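Keeping a Room Quiet: What We Learned About Sound in the Trurcombe Reading Hall

Final project report, Building Science elective
Submitted April 24, 2025

Why we picked this

When our group first sat down to choose a topic, we had a long list of grand ideas, and the one we ended up with was the one we had been complaining about all along. The reading hall at Trurcombe is a lovely old room with tall windows and a stone floor, and it is very hard to read in. Somebody drops a pen at one end and you hear it at the other. We wondered how much of that was the room itself and how much was just us being fussy before exams, and whether a handful of students with a small budget could do anything to help.

Background

The part of the subject we leaned on most is reverberation time, usually written RT60. It is the time it takes for a sound to fade by 60 decibels after the source stops. A room full of hard surfaces has a long one, and a room with rugs, curtains and people in it has a short one. Speech gets muddy when the time is long, and oddly enough it also gets louder, as people raise their voices to be heard over the leftovers of everyone else's.

We used the Sabine formula for our estimates, which needs the volume of the room and the absorption of every surface. Measuring the surfaces took us two evenings and a good deal of crawling under tables. We were grateful for the patience of the front desk!

What we did

We recorded balloon pops from 17 positions in the hall, once in February with the room as it was and again after our panels went up. The recordings were made on a borrowed Undero field recorder and we looked mostly at the band around 1000 Hz, where a lot of the detail in speech sits. We also left a short paper survey by the door, and 58 people were kind enough to fill it in - some of them at great length, with drawings.

For the panels we compared two materials, a felt sold under the name Fjeld and a recycled cotton batt from Plokuslow. The felt was nicer to look at and much easier to cut. The cotton shed fluff over everything we owned, but it was thicker, and we expected it to do better with lower sounds. In the end we made 30 panels, mixing both kinds, and hung them high on the long back wall where they would not get in the way of the shelves. 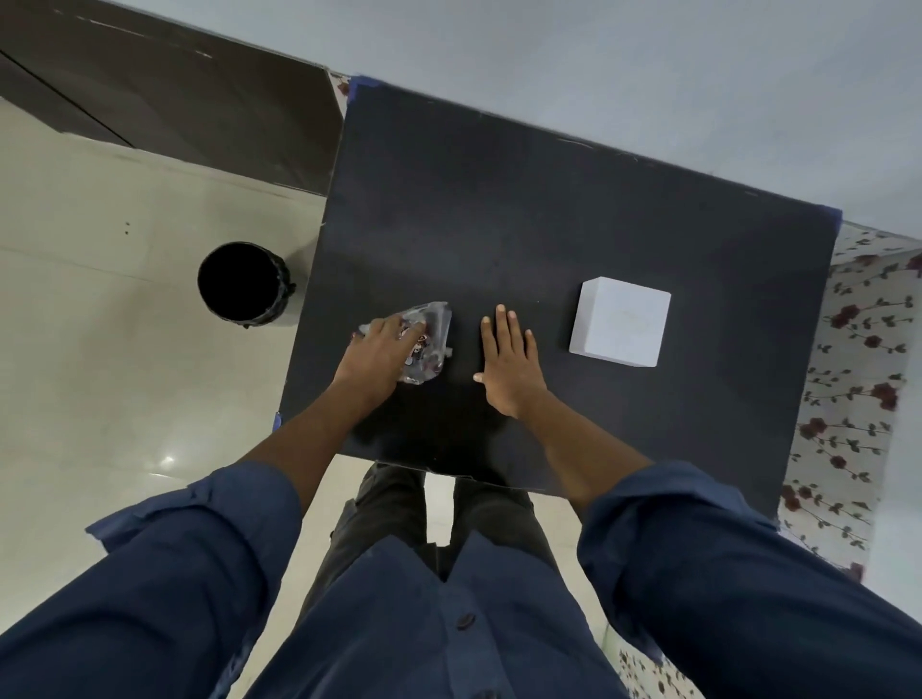
Hanging them took longer than building them, and if we were starting over we would plan that part first. The wall is not quite flat, so every panel needed a little packing behind it, and the first few had to come down and go up again before we were happy with the line.

What we found

The room did get calmer. The decay was shorter at every position we tested, with the biggest change near the back wall and the smallest by the windows, just as the formula had led us to hope. The low rumble from the street hardly changed at all. Thin panels do very little for bass, and we should have taken that more seriously when we wrote our proposal.

The survey was a softer sort of evidence, but we enjoyed it more. People mentioned chairs scraping far more often than voices, which none of us had guessed. Felt pads on the chair legs would cost a fraction of what we spent on the wall, and we would gladly have done both had we asked the question sooner.

Limits and next steps

We only tested the hall empty, and a full room behaves quite differently. Balloons also vary from pop to pop, so a proper loudspeaker and a swept tone would give cleaner results. The next group is welcome to our recordings and our spreadsheet, and to the leftover cotton, which is in two bags under the stairs - please wear an old sweater when you open them.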